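Skorkwood Cell Upkeep Group -- minutes, Wednesday
Present: Fahad Tanoli (chair), Shazia Bukhari, Kyrylo Lysenko, Wajid Khattak (minutes). Apologies: Zoltán Vörös.
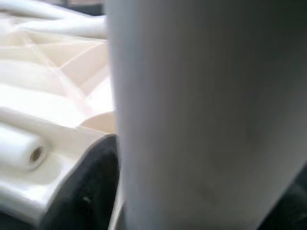 Minutes of the last meeting were agreed with one fix: the spare gripper pads came from Zeltbridge, and we had written Flunovby.

1. Wrist camera on the Malik cell
Kyrylo has finished moving the camera bracket and was delighted to report that the mount no longer shifts when the arm folds back. Big thanks to him for staying with it! Close-up focus is still soft. Shazia would like the lens adjusted before anyone touches the lighting, so that we change one thing at a time. Agreed.
Action: Kyrylo, lens. Shazia to check the hand-eye calibration afterward and save the old values first.

2. Gripper
The new pads are on and Fahad loves them -- he ran the pick routine at slow speed all through lunch and had to be called away. Wajid found one mounting screw looser than he would like. We will go over all of them at the start of each week and paint a witness mark across the heads.
Action: Wajid.

3. Cable routing
Long talk about this. The camera lead rubs at the last joint when the wrist turns fully over. Shazia wants a longer loop with a soft clip, Kyrylo wants to limit the joint in software. We will try the loop first, with 2 clips, and look at the jacket again after 7 shifts. The damaged lead has been tagged and is in the red drawer (please don't put it back in service, it still works just well enough to fool you).
Action: Shazia to fit the loop. Kyrylo to write down the joint limit he had in mind.

4. Cleaning
Dust on the lens cover came up again. Wipe with the dry cloth at shift change, arm parked and cell locked out. No spray anywhere near the wrist.

5. Log book
The paper log is nearly full. Zoltán sent a note offering to set up a shared one with a line for every day, all 365 of them, and the group was very happy to say yes. Old pages stay in the binder.
Action: Zoltán.

6. Any other business
Flunovby still owes us a reply about the spare bracket. Fahad will call.

Next meeting: Wednesday, 4 p.m., at the cell.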